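Badley Hall, Semwal
Pre-show inspection, stage and backline
Inspected by: Gilles Langlois
Date: September 12, 2025
Event: Odham, evening set with support

1. Stage deck. PASS
Panels locked, legs braced. One lip at the upstage join taped over. Replace the tape before the October bookings.

2. Power distribution. PASS WITH COMMENT
Ground-fault breakers trip on the test button. The keyboard riser and guitar amps share a circuit. Move the amps to circuit 3 before line check.

3. Cable runs. FAIL, CORRECTED
Mic snake crossed the stage left steps without a ramp. Ramp fitted, rechecked.

4. Flown speakers. PASS
Safety cables attached on both sides. Shackle pins moused. Load tags legible.

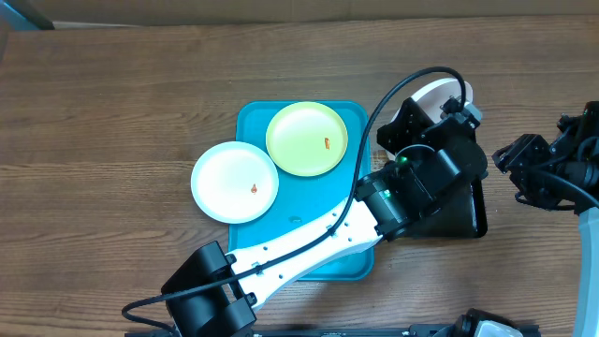 5. Food and drink near equipment. COMMENT
Liquids are the main cause of damage to the monitor desk in this building, and the rule from the Plivutville dates stays in force: no open cups within 50 inches of a console, pedalboard or power strip. Plates stay on a table and on a tray. A plate set like the white one, with its left edge out past the blue tray and over the wood, is to be pushed fully onto the tray. Crew to check this at changeover.

6. Sound level. PASS
Meter calibrated. Earplugs stocked at the bar and at the stage door.

7. Haze and strobe. PASS
Warning signs posted at both entrances. Haze fluid stored upright, cap on.

8. Exits and capacity. PASS
Doors open outward under hand pressure. Exit signs lit on battery. Barrier gap at stage right is clear. Posted capacity for the hall and yard combined is 2,743.

9. Fire extinguishers. FAIL, OPEN
Unit 2 behind the drum riser is past its service date. Swap with the loading dock spare before doors and initial the tag.

Item 9 must be closed before the audience is admitted.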